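Cleaning and Resealing a Small Bathroom Corner
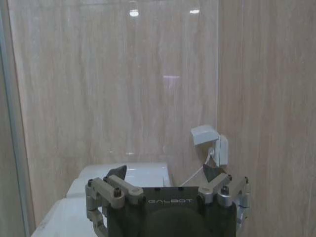 Before you start

Corners collect more soap film than any other part of a bathroom wall. Water runs down both sides, meets in the middle and dries there. Light panels in beige or tan hide the film for a long time, so run a fingertip down the corner instead of judging by eye. If it drags, the wall needs washing.

You will need:
Two buckets
Dish soap
White vinegar
A soft brush and an old toothbrush
Three or four cotton cloths
A plastic scraper
A utility knife (mine is a Stanley)
Bathroom silicone and a caulking gun
Painter's tape
Rubbing alcohol

Find out what the panels are made of. Patterned wall panels can be vinyl, laminate, coated board or real stone, and they are not all cleaned the same way. Vinegar is fine on most plastic surfaces but will etch marble. If you don't know, use dish soap only.

Washing the panels

Take everything off the floor and shelves first. Open the window or run the fan.

Mix a squirt of dish soap into a bucket of warm water. Wet the wall from the bottom up, then wash it from the top down. Starting at the bottom keeps dirty runs from drying on a dry panel and leaving streaks. Work in strips the width of your arm.

Use the soft brush on the flat parts and the toothbrush in the corner and along any trim. Do not use scouring powder or the green side of a sponge. Both leave fine scratches that catch dirt later. Rinse with clean water from the second bucket and dry with a cloth.

For hard water spots on plastic panels, mix equal parts vinegar and water, hold a soaked cloth on the spot for ten minutes, then rinse. Never use vinegar along with bleach or right after it.

Taking out old sealant

Black specks that stay after washing are usually mold inside the silicone, and scrubbing will not reach them. Cut along both edges of the bead with a fresh blade held nearly flat to the wall. Pull the strip out slowly and lift what is left with the plastic scraper. Wipe the joint with rubbing alcohol and let it dry overnight.

Putting in the new bead

Run tape down each side of the joint, leaving a gap about as wide as a pencil. Cut the nozzle at an angle, small to begin with. You can always cut more. Start at the top and go down in one steady pass. Smooth the bead with a wet finger, then pull the tape off right away, before a skin forms.

Most silicone skins over in 30 minutes or less. Check the tube for the full cure time and keep the corner dry until then. I wait 24 hours even when the tube says 12.

Keeping it clean

Wipe the corner with a dry cloth after the last shower of the day. Wash it with soap once a week. Keep bottles and brushes an inch or two away from the wall so air can get behind them.

I redo the sealant in our bathroom every few years, usually in February when there is no yard work. Write the date on the tube and store it with the cap on tight. An opened tube rarely keeps until the next job, but it is handy for small repairs in the first few weeks.

Aurelio Nieto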